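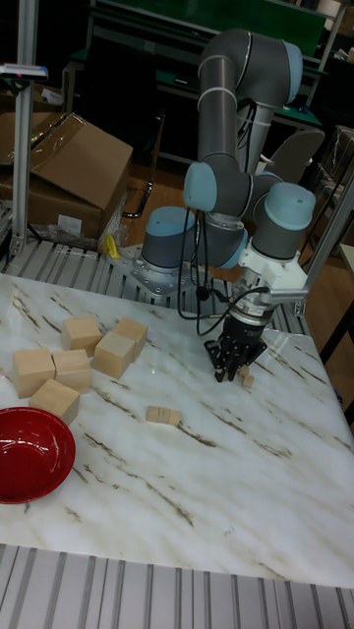
A gray robot arm with light blue joint caps, mounted on a marble table.

Butemard to Plekham rail line to gain 20 daily trains under new timetable

422 shares 2 comments

The Rutkowska Regional Rail Authority has approved a revised timetable that will add 20 daily trains between Butemard and Plekham, the largest single increase in service on the line under its present operating agreement. The new schedule takes effect in April and will apply to all stations on the route.

Under the revised plan, trains will leave Butemard every half hour from 5:30 a.m. until the end of the evening peak, and hourly after that. The last departure from Plekham will move from 9:45 p.m. to 11:15 p.m. Riders and local employers had asked for a later train during the public comment period held last fall, with most written responses coming from hospital staff and restaurant workers whose shifts end after the current service has closed for the night.

The fastest trains will complete the full journey in 58 minutes. These limited-stop services will run in the morning and late afternoon only and will call at Rutkowska Junction, where passengers may change for the northern branch. All other trains will continue to serve every station.

"The authority has a duty to run trains at the times when residents need to travel," said Dilruba Thambiah, director of passenger services. "The current timetable was written for a commuting pattern that no longer describes this region, and the revised schedule corrects that."

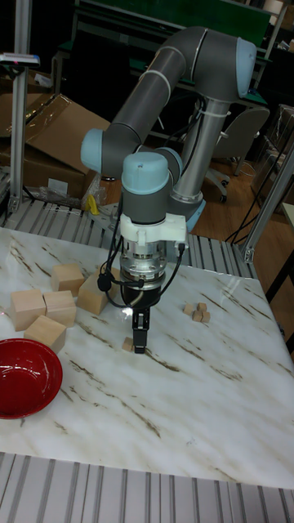 The additional service depends on completion of the second track between Busisell and Rutkowska Junction. That section has been a single track for decades, and trains in one direction must now wait at Busisell for trains in the other to clear. The authority said that track laying has finished and that signal testing is under way. Overnight closures will continue on the section through the end of testing, with replacement buses leaving from the north side of each station.

Fares will not change when the new timetable begins. Monthly passes already purchased will remain valid on all trains, including the limited-stop services, and no seat reservation will be required. Bicycles will be accepted outside peak hours, as at present - the authority is reviewing whether that rule can be relaxed on the first departure of the day.

Platform 2 at Plekham will reopen to passengers on the day the new schedule starts. The platform has been closed for resurfacing and for the installation of a new elevator, and riders who use the east entrance should allow extra time until the work is complete. Parking at the station will not be affected.

Connecting bus routes at Butemard and Busisell will be adjusted to meet the new train times. Draft bus schedules are available for review at staffed ticket offices, and written comments will be accepted until the end of the month.

Printed copies of the rail timetable will be distributed at all stations before the change. Riders with questions about passes, accessibility or replacement buses may speak with staff at the Butemard ticket office, which is open from 6 a.m. to 8 p.m.

422 shares 2 comments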